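Accueil > Actualités > Vie locale > Eau et assainissement

À la une | Vie locale | Économie | Culture | Sports | Agenda

Ce site utilise des cookies pour mesurer son audience. Accepter | Refuser | Personnaliser

Nirneddale : le prix de l'eau augmentera en mai, la conduite de Darklow sera remplacée

Les abonnés au service d'eau de Nirneddale paieront leur mètre cube plus cher à partir du mois de mai. Le conseil a adopté hier soir la nouvelle grille tarifaire, après près de trois heures de discussion et une suspension de séance demandée par l'opposition. La hausse doit financer le remplacement de la conduite principale du quartier de Darklow, posée il y a 60 ans et devenue la première source de fuites du réseau.

La mesure concerne 3854 abonnés, particuliers et commerces confondus. La part fixe de l'abonnement ne change pas. Seule la part variable, calculée sur la consommation relevée au compteur, est revue. Les exploitations agricoles situées au nord de la commune relèvent d'un contrat distinct et gardent leur tarif actuel jusqu'à son renouvellement.

« Nous réparons cette conduite par morceaux depuis des années, et chaque réparation déplace la fuite un peu plus loin », a expliqué Joana Teixeira, adjointe chargée des réseaux. Elle a rappelé que la rue basse de Darklow avait été privée d'eau à deux reprises pendant l'hiver, la seconde fois en pleine matinée, sans que les riverains aient pu être prévenus.

Les travaux ont été confiés à l'entreprise Patrício, déjà chargée de l'entretien des vannes. Ils commenceront par le tronçon compris entre le réservoir et l'ancienne poste, avant de descendre vers le lavoir. La circulation se fera en alternance pendant toute la durée du chantier, sauf devant l'école, où la rue sera fermée le temps de poser les raccordements. Les cars scolaires s'arrêteront alors place du marché.

Les coupures d'eau seront annoncées par affichage dans les halls d'immeuble et par message téléphonique. Elles auront lieu entre 9 heures et midi. Les personnes sous dialyse à domicile et les assistantes maternelles sont invitées à se signaler en mairie dès maintenant — un accueil leur est réservé au guichet du rez-de-chaussée.

L'opposition, qui s'est abstenue sur les travaux, a voté contre le tarif. Sa porte-parole, Benvinda Caldeira, reproche à la majorité d'avoir écarté l'idée d'une tarification progressive. « Une famille de cinq personnes et une piscine paient le même prix au litre. Nous avions demandé une première tranche à tarif réduit, elle n'a pas été étudiée sérieusement », a-t-elle déclaré. Joana Teixeira lui a répondu que le logiciel de facturation ne permettait pas de distinguer les tranches et que son remplacement serait examiné avec le prochain budget.

Un autre point a occupé une partie de la séance : le relevé des compteurs. Le service est assuré par la société Zomitz, dont plusieurs habitants contestent les estimations. Dans certains immeubles de Darklow, les compteurs se trouvent dans des caves fermées à clé et n'ont pas été lus depuis deux ans. Les factures y sont établies d'après la consommation antérieure, ce qui a donné lieu à des régularisations allant parfois jusqu'à 60 mètres cubes. Le conseil a demandé à Zomitz de reprendre les relevés sur place avant l'entrée en vigueur du nouveau tarif, afin que la consommation de l'hiver soit facturée à l'ancien prix.

Les abonnés qui souhaitent transmettre eux-mêmes leur index peuvent le faire par courrier, ou en déposant le coupon joint à la dernière facture dans la boîte de la mairie. Le numéro du compteur doit y figurer en entier. Les demandes d'étalement de paiement seront reçues au centre d'action sociale, sur rendez-vous.

Une réunion publique se tiendra à 18 h 30 dans la salle des fêtes avant l'ouverture du chantier. Le plan des travaux y sera présenté rue par rue, avec les déviations prévues pour les bus et la collecte des déchets. Les commerçants de la rue basse, qui craignent une baisse de fréquentation — la boulangerie et le primeur n'ont pas d'accès par l'arrière —, ont déjà obtenu qu'un passage piéton reste ouvert le long des vitrines.

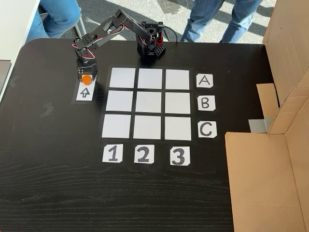 La grille tarifaire complète est consultable en mairie, aux heures d'ouverture habituelles. Le compte rendu de la séance y sera affiché après son approbation par le conseil.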